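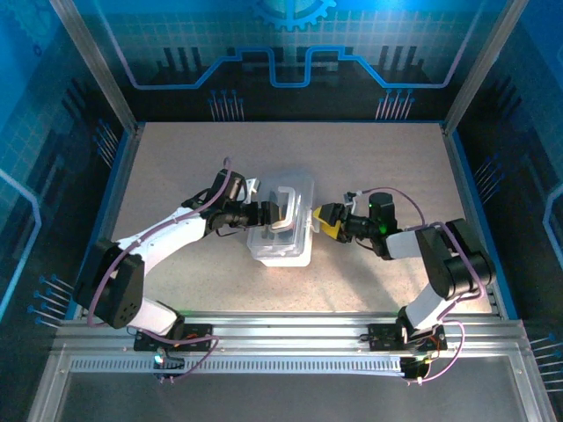
Slide 4: both arms on the lidded container, black gripper at the handle, yellow fingers at the right end.

2 min read

Start with the question from the Purden workshop: does a second arm help with a box one arm could manage? Say that we tested it on lidded containers only.

Method. Two policies, same training set of 232 teleoperated demonstrations. Policy A predicts each arm separately. Policy B, which we call Culta, predicts both arms together, 800 steps of history at most. Go slowly on this part – people mix them up.

Point out the clear plastic. Depth readings on it are poor, so both policies use color images only.

Result. We ran 21 trials for each policy. Culta dropped the box less often, and most of its gain came in the first seconds of contact. Policy A tended to close one gripper early and push the box away from the other arm.

Limits: one table, one lighting setup, no heavy loads. The Mathur group asked for a filled box in August. We have 14 runs of that so far – too few to show.

Next slide is the Cukton comparison. Take questions on grip force there.

We use cookies to improve your visit. Accept | Settings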